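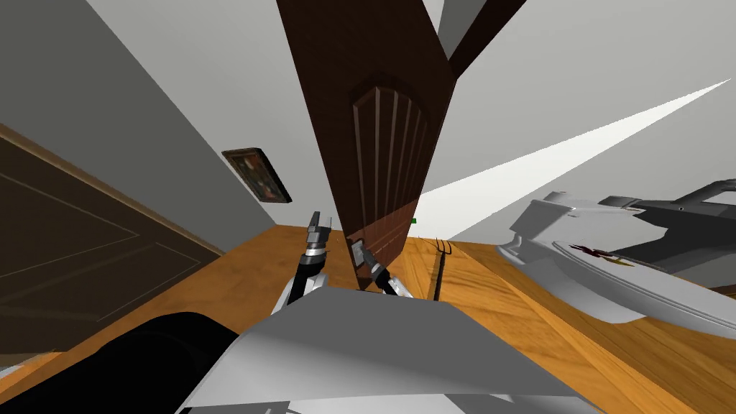 *D. Hraska*

May 17, 2022

Unpacked the ash glaze tiles from the Bellamy kiln. All 144 of them, 12 recipes, same Presgate stoneware body throughout. Controller says it peaked at 1268 °C. I don't trust the controller. The cones on the bottom shelf were leaning a lot less than the ones on top, and they sat through the same program.

The claim I was meant to be checking is that Callulik frit cures crazing. The supplier's sheet says so, and half the people who use it say so too, mostly people who changed their clay in the same month. In our tiles the frit recipes look cleaner on the top shelf. On the bottom shelf I can't tell them from the ones without. So either the frit helps only when it's hot enough, or the heat did all the work and the frit came along for the ride.

Also, "no crazing" on the day of unpacking means very little. The March tiles looked perfect for a week and then pinged on the shelf every time the heating came on. I've put ink on one tile from each recipe and left the rest alone. Will look again before anybody writes "solved" on the board.

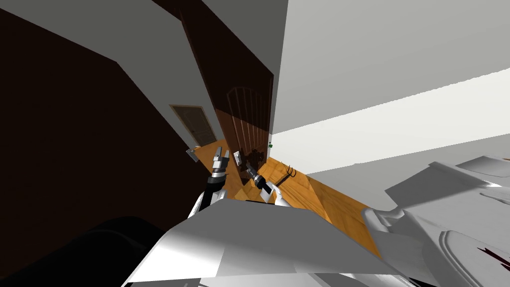 Ash is the other problem. The Fimby bucket is labeled washed, but the water I stirred it into felt slippery, so washed once maybe, and not well. If the soluble stuff is still in there then the recipes aren't what the sheet says they are, and they drift as the bucket sits. Sieved a cup of it and got a fair bit of charcoal too.

Ground the drips off the feet with 800 grit. Too fine for the job, took forever, but the coarse pads are gone again.

To do:

- refire the bottom shelf set on the top shelf, no other changes
- rewash the Fimby ash until the water stops feeling like soap, then dry and weigh
- cones on every shelf from now on, and write down what they did
- don't reorder Callulik yet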